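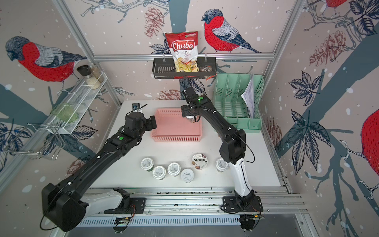 What's the best way to store small pots of yogurt so they don't get lost at the back of the fridge?
Stand them in a shallow basket with slotted sides, lids up, oldest at the front, and pull the whole basket out when you want one.

That's the short version of our term project, and if you only came for the tip you can stop reading now. The rest is how we got there, which took a lot longer than I expected when Kiều La and I put our names down for the household organization topic (I thought it would be the easy one!).

Why yogurt

Our share house is called Zillholm, after a sign that was already on the gate when we moved in. We have one fridge, and the middle shelf was a mess. Yogurt was the worst of it. The little cups get pushed back by the milk, somebody buys more, and then in July we cleaned the fridge out and found cups so old I didn't want to open them over the sink. Kiều took the lids off, I held the bin bag. So when the course asked for a storage problem in our own home, we already had one.

We were allowed to spend 60 dollars. We came in well under, mostly by using things we already had.

What we tried

First up was no container at all, just a rule: new cups to the back, old cups to the front. It lasted until the first person came home tired with groceries. You can't move a row of small cups forward without knocking at least one over, and people stopped bothering. I was one of them.

Then we tried a deep tub with solid walls that Yến Đoàn lent us. It looked great on the shelf, but you couldn't see into it without lifting it out, and cups ended up stacked on top of each other. A foil lid is not a good floor for another cup. We had one split at the edge, and yogurt got down into the bottom corner where a cloth doesn't really reach. Sorry again, Yến.

The third try was a pink plastic basket, the shallow rectangular sort with slots all along the sides. I'd been keeping socks in it. It's low enough that you only ever get one layer, so every lid faces up and you can read it. The slots let the cold air through (our guess is that this helps, but we didn't measure temperatures, so take it as a guess), and they also let you see how full it is from the side. It rinses clean in no time.

We mixed up what went in on purpose. Most of it was white cups with foil lids and Chinese labels, plus a Chobani with chocolate and fruit on the lid, and a small jar with a white lid, because real fridges have odd things in them. I wanted to know if the jar would spoil the packing. It goes in fine if you put it at one end first and fill in beside it. If you leave it till last you have to shuffle everything, and that's when cups tip.

We also looked at a black wire basket shelf, the hanging kind. I like it a lot for packets and tea, up on a rail where it's out of the way. For cups with soft lids I'd pass. You'd be lifting them over your head half the time, and I'm short.

Asking around

Tamer Matar let us put a notice in the Pikgate student newsletter, which goes to 440 people, asking how they store theirs. The replies were chattier than they were useful, to be fair, but a few things kept coming up. Lots of people keep the cardboard sleeve on and say that does the job. It does, until the sleeve gets damp and sags. Levente Bíró wrote us a long reply in favour of the fridge door, which I tried for a week. Every time I shut the door the cups slid, so no.

How we pack it now

Jar or anything tall in first, at the far end. Then the cups along the long side, oldest nearest your hand. Leave a finger's width so you can grip a rim without squeezing the lid. Don't stack. When it's full, it's full, and the next person doesn't buy yogurt.

What I'd change

I'd label the basket, because Kiều's cheese keeps turning up in it. I'd also like to try a second colour for the drinks shelf, and a longer test with more than one household. Our teacher also pointed out that we never wrote down how much we threw out before the project started, so we can't show how much less we throw out now. That's fair, and I wish we'd kept a list from the beginning.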